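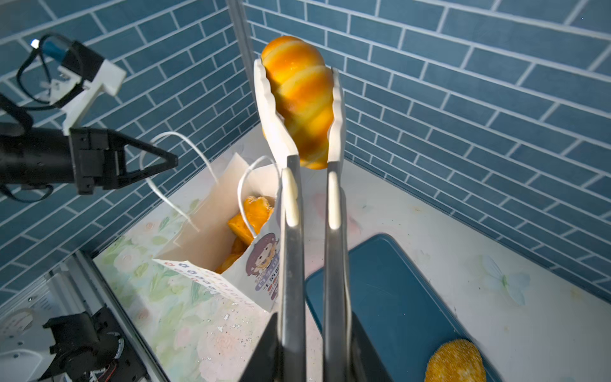

Twisted roll in the tongs, pastries waiting in the bag.

Kitchen arm house rules, the ones I keep going back to

I've had a pair of arms on the worktop long enough now to have opinions, and since Efa Gwynne keeps asking me to write them down (she's setting up her own in Clistdale in December), I've typed up the list from the inside of my cupboard door. Bread and pastry first, as that's where most people start and where most of the mess comes from.

Tongs for food, always. Bare gripper fingers have grooves and screw heads and goodness knows what in them, and they don't go in the dishwasher. Tongs do! Get long steel ones with wide plastic heads, the scalloped sort if you can, so there's plenty of surface against the crust. Pointy ones go straight through a croissant.

Set the closing force on something you don't mind eating squashed. I use yesterday's rolls. Start low, go up a notch at a time, and stop at the first setting that lifts without denting. Then write the number down, on paper, with the name of the bun next to it. Nathalie Verschueren had hers all in her head and then went on holiday.

One arm moves over the food at a time. The other one hovers well clear or goes home. I was slack about this for ages and it cost me a camera bracket and a custard slice.

Look after your cables. Black loops of cable catch on bag handles, and paper bags with twisted handles are the worst for it. Either fold the handles down or come in from the open side. Cable ties every hand's width, snug but with enough slack for the wrist to turn all the way round. If you see a bare bit of wire near a motor, everything goes off until it's covered.

Trays want a raised rim. Anything with crumbs or a sugary coating will shed it all over the table otherwise, and crumbs in a servo are a miserable job. I wipe down every 23 minutes when we're doing a big batch, which sounds fussy, but I set the oven timer and it's done before the kettle boils.

Keep your hands out. If you need to straighten a bun, press stop first, wait for the arm to settle, then reach in. Stop button on the side nearest you, never behind the bread bin. Same goes for visitors, and double for anyone under ten.

Slow is fine. Arnout Van Hecke runs his at 900 on the Trustero speed dial and I've seen him chase an iced finger across the floor. Mine stays at 144 whenever there's food in the tongs, and I only turn it up for the empty trip back.

Last thing, cleaning. Hot soapy water for the tongs, a barely damp cloth for the arms, and never spray anything directly at a joint. Spray the cloth. Tiled walls behind the table are a blessing here, though you'll still want an old toothbrush for the grout.

Efa, the tongs I like are in the drawer under the toaster, borrow a pair before you buy.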